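4.2 Plug handling on the electrical bench

The second group of tasks compares the two controllers on contact-rich work with small electrical parts. Both controllers, Dakov and Nirnonar, drive the same pair of arms and the same two-finger grippers, so any difference in outcome should come from the control law and its tuning. The gripper comparison in Section 4.1 used rigid blocks with known geometry. The parts used in this section are harder to hold: the plug bodies are small and rounded, and each one pulls a cord behind it that loads the fingers from a direction the planner does not model.

The bench layout is kept simple. A power strip lies near the middle of a brown mat, unfixed, with its long side parallel to the line between the arm bases. A knife switch and a push-button switch box are placed well away from it and serve as obstacles in this task and as targets in Section 4.3. A trial starts with the plug already grasped and ends when the prongs are fully seated, when the grasp is lost, or when the time limit is reached.
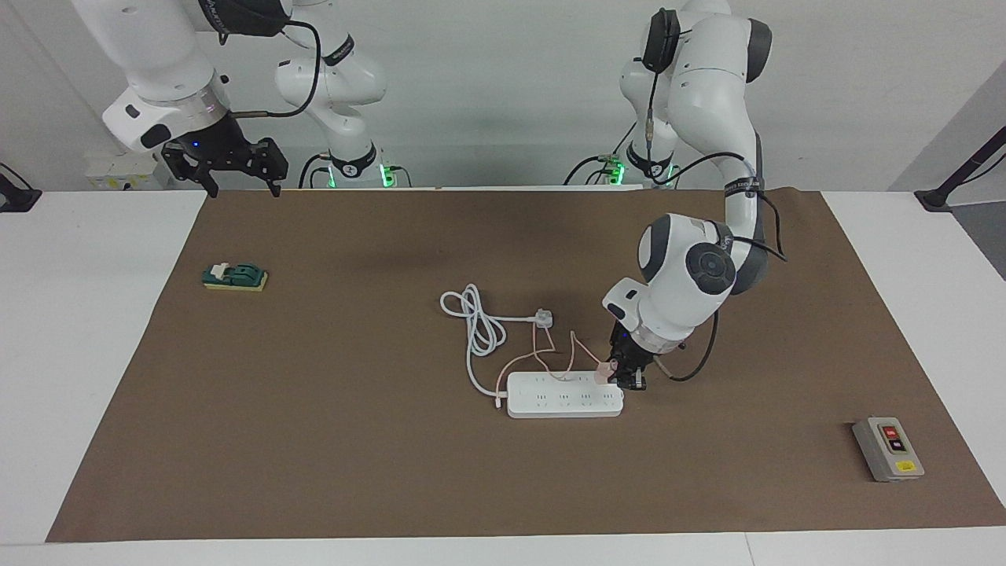

Figure 6. Bench setup for the plug handling task, with a pink plug held above the right end of the power strip.

The approach phase is identical for both controllers. The holding arm moves to a hover pose above the chosen socket, the wrist camera estimate is averaged over 13 readings, and the descent begins once the spread of these readings falls below a fixed threshold. During descent Dakov holds a constant stiffness along all axes. Nirnonar lowers the stiffness in the two lateral axes after first contact and allows the plug to slide until the prongs find the openings. The search pattern is a flat spiral in both cases, with the pitch set by the Kalinowski rule described in Section 3.

Cord drag turned out to be the main source of error in the hover pose. When a loop of cord rests on the strip, lifting the plug also pulls on the loop, and the plug turns slightly between the fingers. The camera estimate corrects for the shift in position but only partly for the turn – the prongs are short and often hidden by the fingertips. We therefore added a short lateral move before descent, which lets the cord settle. The move was applied under both controllers and was not tuned separately.

Since the strip is free to slide, the second arm can be used to steady it. In the two-arm condition the free gripper is brought to one end of the strip and closed under a low force limit. In the one-arm condition it stays at its rest pose.

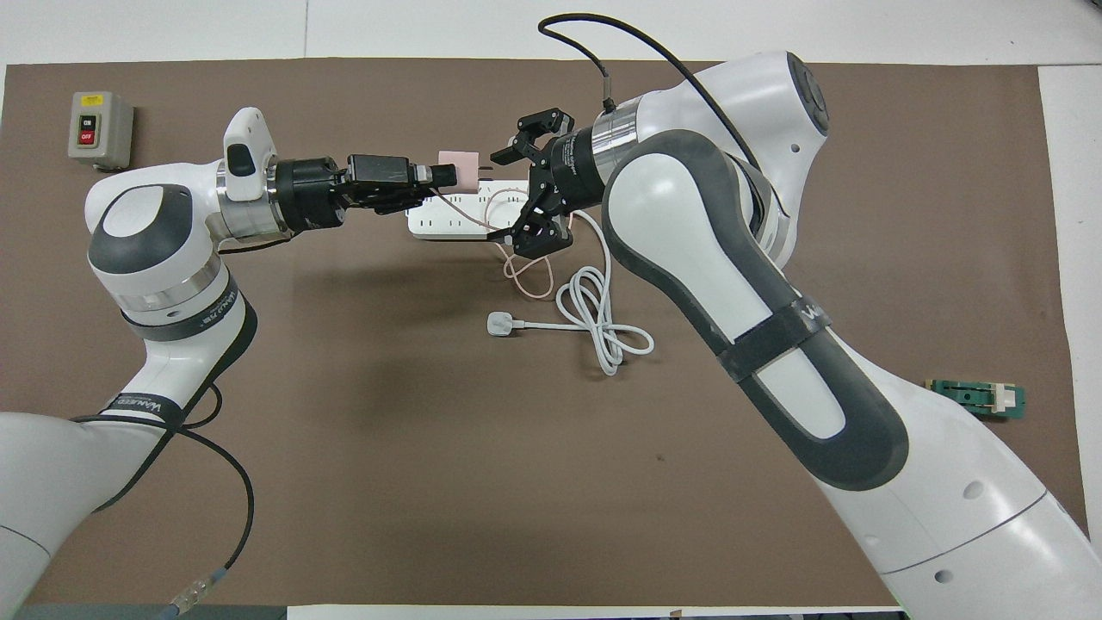
The two-arm condition requires the working volumes of the arms to overlap above the strip, and this limits the choice of sockets. Those nearest the steadying gripper were excluded, as the minimum clearance between the fingers could not be met there. The collision check treats each gripper as a capsule and ignores the cables that run along the outside of the arms. Cable contact was logged by hand and did not end a trial.

All trials were recorded at the Skullatgate laboratory in April with firmware build 2101 on both arms. Finger pads were inspected between blocks, and the hand-eye calibration was repeated whenever the hover error on a reference target exceeded 2 mm. Outcomes are reported separately for the one-arm and two-arm conditions, and lost grasps are not pooled with timeouts.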